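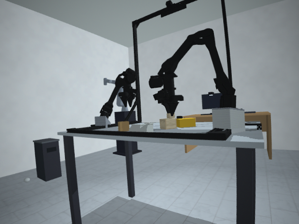
**Figure 2.** Simulated tabletop with two black robot arms and a row of small blocks.

### 4.2 Bundle offers and repeat visits

The bundle result surprised us most. Shoppers at the Prosser store who saw a two-for-one offer on desk fans came back sooner than those shown a plain price cut of equal value – and over 70 of them bought a second small appliance before the end of June. The Sarnano store showed the same pattern, even with much less shelf space! We find this very promising, and Section 5 looks at whether the free tote bag played any part.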